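Collecting Demonstrations for the Clarnatum Task

The collection phase of the Clarnatum project began in March and is now well under way. The target is 200 demonstrations of a single assembly step, of which 72 have passed review.

Each episode involves three small metal spur gears and a white plate with three upright pegs. The starting positions of the gears are varied between episodes – a policy trained on one fixed layout learns very little.

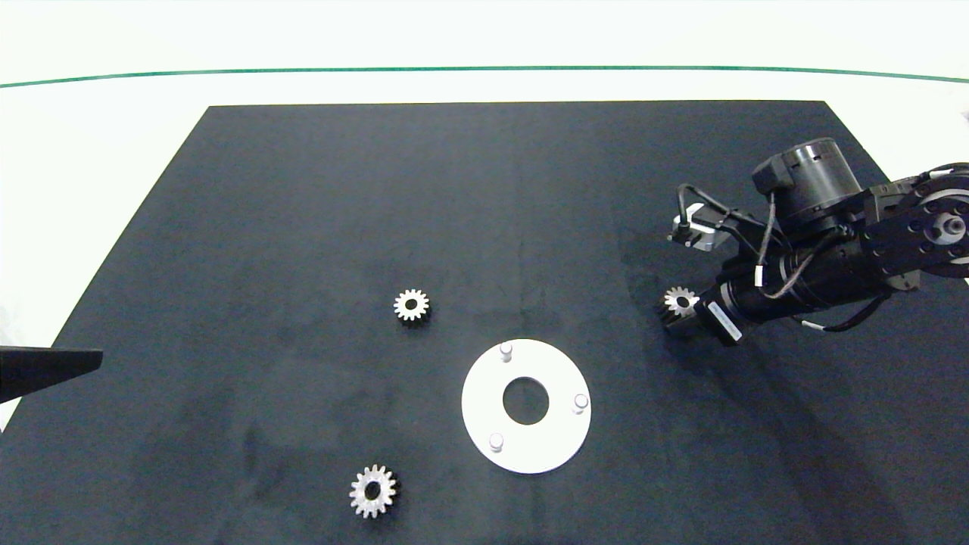
Review and Labeling

Episodes are reviewed in batches of 4. Recordings with a long pause are set aside and are not deleted, as Saarela may use them for later work on recovery behavior. The first training run will start once 100 episodes have been accepted.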